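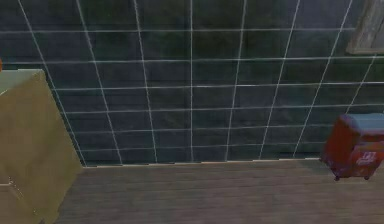 Speaker notes: Wage arrears and the municipal workforce
Speaker: Somkiat Somboon, Pillel Institute for Public Employment
Delivered at the Sodthorpe Civic Forum, 2018-05-20

Opening

Thank the hosts and the members of the Sodthorpe council who are present. State at the outset that the institute takes no side in the present dispute. Its task is to set out what has been paid, what has not, and what the law requires of a municipal employer.

The dispute concerns 625 employees of the Grerosen district administration. They include clerks, road crews, water inspectors and the staff of the public clinics. Their last full salary was paid in October. Partial payments have followed at uneven intervals, and the district has not published a schedule for the remainder.

(Pause. Allow late arrivals to take their seats.)

How the arrears arose

The district depends on a quarterly transfer from the provincial treasury in Bunnag. When the transfer was reduced, the district chose to protect its contracts with suppliers and to delay wages. That decision was taken in closed session. The minutes were released only after a written request from the employees' association. 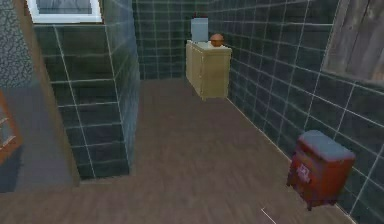
Pillel Papers, Vol. 10, p. 20

Read the second paragraph of the minutes aloud. Stress the word "temporary," which appears twice and is given no end date in either place.

The association then asked for a meeting. The district sent its legal officer, who had no authority to make an offer. Talks of this kind do harm, as each side leaves with a worse opinion of the other. Refer here to the institute's earlier study of the transport strike, but do not go into detail unless asked.

What employees are asking for

The demand is modest. The association seeks a 10 percent payment on the outstanding sum at once, with the balance spread over the next financial year. It has not asked for interest. It has asked that no employee be dismissed for having signed the petition.

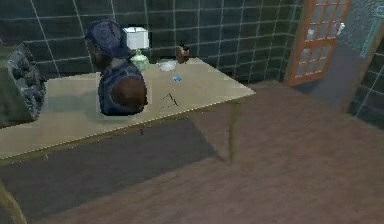

A person in a dark cap and vest at a large table.

The district's public reply addressed the first point and was silent on the last. Members of the audience may ask whether this silence was deliberate. The institute does not know, and the speaker should say so plainly.

Three courses are open to the province. It may restore the transfer in full, lend the district the missing amount, or place the payroll under direct provincial control.

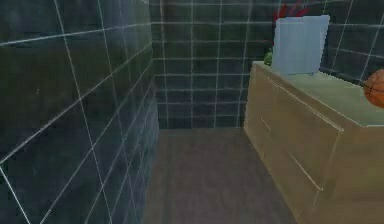 The third course has the strongest support within the Bunnag treasury. It would secure the wages quickly. It would also take from elected councillors a power they have held since the district was formed, and the current law does not say how that power would be returned.

Questions

Take questions from the floor before those submitted in writing. Individual pay cases should be referred to the association's desk in the lobby. Copies of the minutes are available at the same desk.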